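Matov opens simulation floor in Galtau for autumn demonstration day

Matov opened its simulation floor in Galtau to outside visitors on 11th October. The program covered household door tasks for a two-armed mobile robot, run entirely in Skuverora, the company's in-house simulator. Over 400 people registered, and entry was staggered in groups of 22 because the viewing area in front of the operator desks is small.

The physical robot was not on display. Matov had stated this in the September notice, but the question was raised again in most of the morning sessions. The company's position is that the door work is still being done in software, and that a stationary machine on a stand would have told visitors very little about it.

Each session lasted 40 minutes and followed the same order: a short introduction to the simulated house, two live runs under operator control, one run under the current control policy, and a question period. Visitors watched a wall screen carrying the simulated view from the robot, looking out over its own white body with both arms in front. A second, smaller screen showed joint values and contact forces. It was difficult to read from the back row.

The house used for the day is one of 859 interiors in the Skuverora library. It was selected because its bedroom and bathroom are close together and the doors between them leave little clearance for a wide base. One door is dark brown and paneled, the other nearly black and much plainer. The bathroom beyond has a toilet and a pedestal sink, and the walls on the bedroom side are dark green.
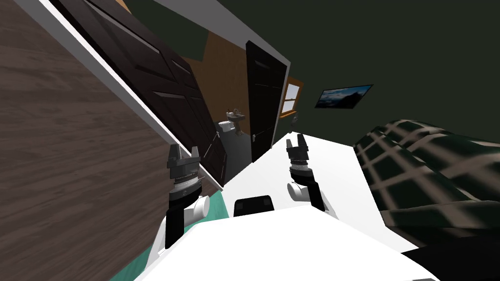

The task definition is simple to state. The robot begins in the bedroom, approaches the doorway, brings a door to a specified angle and holds a position from which it could continue through. A run is stopped if any part of the body touches a wall or a fixed furnishing, or if a joint reaches its torque limit for more than half a second. Contact with the door is permitted, including contact with the forearm, provided the force stays under the configured limit.

Staff explained that forearm contact was prohibited until this summer. The rule was changed after a review of recorded operator runs, in which operators regularly steadied a door with the arm that was not working the handle. A policy trained on those runs and then penalized for the same behavior tended to hesitate at the threshold. With the rule removed, the hesitation became less frequent. Matov did not give a figure for the improvement.

The operator station consists of a seated console with two hand controllers and a foot pedal for the base. The pedal disengages the arms while the base is moving. Several visitors asked whether this was a safety feature carried over from the physical machine. It is a convenience for the operator, who otherwise tends to pull the grippers into the door frame while driving.

Much of the technical discussion concerned the grippers. Both are two-fingered, and the fingers are short in relation to the depth of a typical lever handle. The robot therefore has to approach a handle from a fairly narrow range of directions. Where the handle is close to a wall or a second door, that range may not exist at all, and the planner must move the base before it can move the arm. The planner in the current release searches base positions first and arm positions second - the reverse of the arrangement shown at last year's event.

Pushing is treated separately. When a door is already ajar, the policy is allowed to use the closed or open gripper, the wrist housing or the forearm, whichever reaches the door edge with the least base motion. Staff described this as the more reliable half of the system. Pulling a door toward the robot remains the weaker half, as the base has to reverse while the arm keeps hold of the handle, and small errors in the hinge estimate accumulate over the arc.

Hinge estimation was the subject of a separate ten-minute segment. The robot is not given the position of the hinge. It estimates the axis from the first few degrees of door movement and updates the estimate as the door opens. In Skuverora the true axis is known, so the error can be plotted directly, and this plot was shown after each run. On light doors the estimate settles quickly. On heavy doors with high simulated friction, the gripper can slip along the handle before the door moves, and the slip is read as door motion. A correction for this is in testing and was not included in the build used on the day.

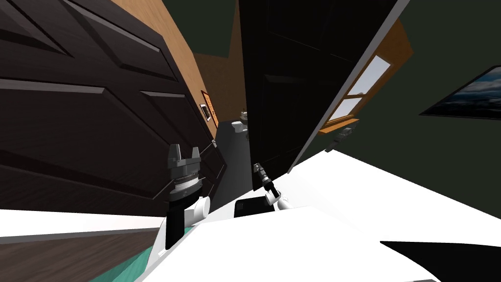

Rendering and sensing

The afternoon groups were given a longer introduction to the rendering side, following requests made in the morning. Skuverora produces the camera image and the physics state from the same scene file, but the two are computed at different rates. The physics step is short and fixed. The image is produced less often, and the policy has to act on a picture that is slightly out of date. Matov introduces a further random delay during training so that the policy does not come to depend on one value.

Surface appearance is varied in the same way. Door color, wall color, floor material and the pattern on soft furnishings can be exchanged between runs without any change to the geometry. For the demonstration, the variation was turned off so that every group saw the same room, with the same green-and-beige plaid blanket on the bed. In training it is always on. One visitor asked whether very dark doors cause difficulty, and was told that they do. On a nearly black surface the panel outlines contribute little usable contrast, and the depth channel has to carry most of the information about where the door is.

The depth channel itself is modeled with noise and with missing values on reflective parts such as faucets and metal handles. Staff acknowledged that the noise model was fitted to a single sensor type and would need to be refitted if the hardware changed. A replacement sensor is under consideration. No date was offered.

Camera placement drew some comment. The arms and the upper surface of the body take up a considerable part of the view, and a visitor with a background in warehouse equipment suggested that a higher mount would be preferable. The reply was that the lower view keeps both grippers visible during close work in a doorway, and that a raised mast had been tried and rejected. It reduced occlusion by the body but increased the number of runs stopped for contact with the door header.

Schedule and interruptions

The day ran behind schedule from the third session onward. The cause was a license server fault in the building, which stopped the second screen for part of the morning. The simulation itself runs locally and was not affected. Two sessions were shortened to recover the time, and the run under policy control was omitted from one of them. Visitors in that group were offered places at the end of the day, and most of them stayed.

Altogether 9 sessions were held. The last group was taken through the same doorway with the base starting position moved closer to the wardrobe, a change made at the request of a visitor who wanted to see how the planner would deal with reduced space on one side. The planner took noticeably longer to return a base position. Staff attributed this to the number of candidate positions rejected for contact between the left arm and the wardrobe side, and said that the search order on that side has not been tuned.

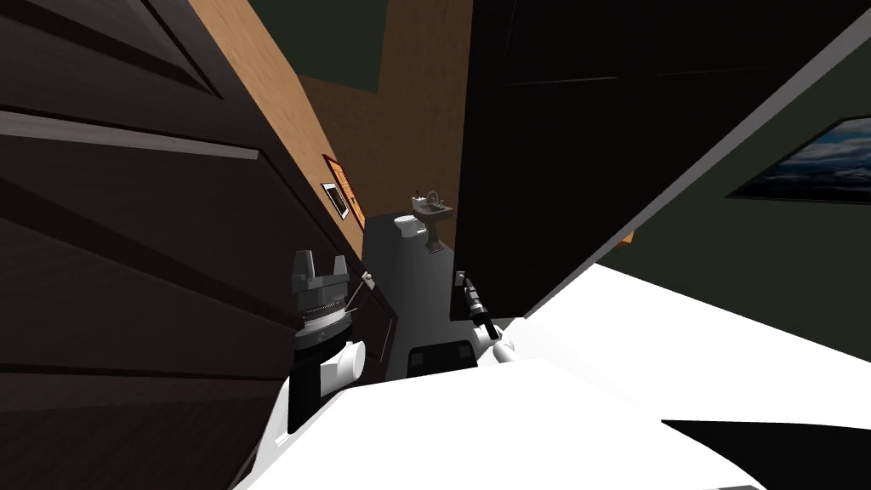
Interfaces and availability

Matov used the day to confirm that the next Skuverora release will accept scene files in the Feng format, which several Galtau research groups already use for floor plans. Import covers walls, doors, windows and fixed furnishings. Door mass, friction and handle type are not part of the Feng format and have to be added by hand or taken from a default table. The default table is conservative, and staff recommended replacing its friction values wherever a measured value exists.

Export in the other direction is not planned. A visitor from a building-services firm asked for it, with the aim of checking door clearances in existing apartments, and was referred to the collision report, which can be saved as plain text and lists each contact with its time, location and force.

The scene used on the day, together with the operator recordings made before the event, will be placed on the Matov download page for registered users. The policy weights will not be released. Recordings made during the sessions are excluded, as the shortened sessions left gaps in the sequence.

A second demonstration is planned for the spring and will cover drawers and cabinet doors. Registration will open through the Galtau site office. Visitors who require a seat at the front for the force display are asked to say so when booking - the viewing area will be the same one.

Related items

Matov extends Galtau simulation floor
Feng format: door and window fields explained
Skuverora release notes, September
Operator consoles: foot pedal or third axis?
Hinge estimation with a slipping grasp
Registration for spring demonstration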